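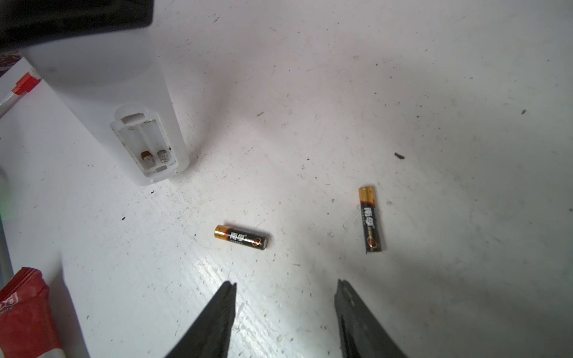 Can I use rechargeable batteries in my Stelonum remote?
Rechargeables are fine, and I've run mine on them for years. Just use two of the same kind and charge them together.

Setting up your Stelonum ceiling fan remote

I wrote this up after putting three of these fans in at our place (Barbara Bednarek helped with the last one, thanks Barbara!), so it follows the order that worked for me and not the order in the booklet.

1. Turn the fan off at the wall and wait 20 seconds. I make a cuppa.

2. Slide the cover off the back of the remote and pop the batteries in, flat end against the spring.

Caution: don't mix old and new batteries. They can leak, and cleaning that gunk out is a rotten job.

3. Turn the wall switch back on, then hold the pairing button within 10 seconds. You'll hear one beep from the fan. No beep? Go back to step 1 and be a bit quicker, I missed it twice myself.
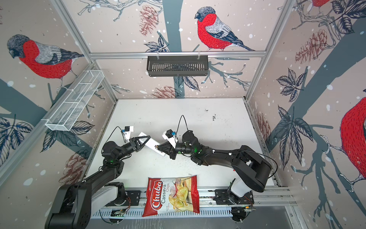 4. Try each speed, low to high, and let the blades settle before you change again.

Note: if the neighbours have the same fan, pick another channel (there are 13) or you'll be cooling their lounge room as well! Mine's on channel 10 and hasn't given me any grief.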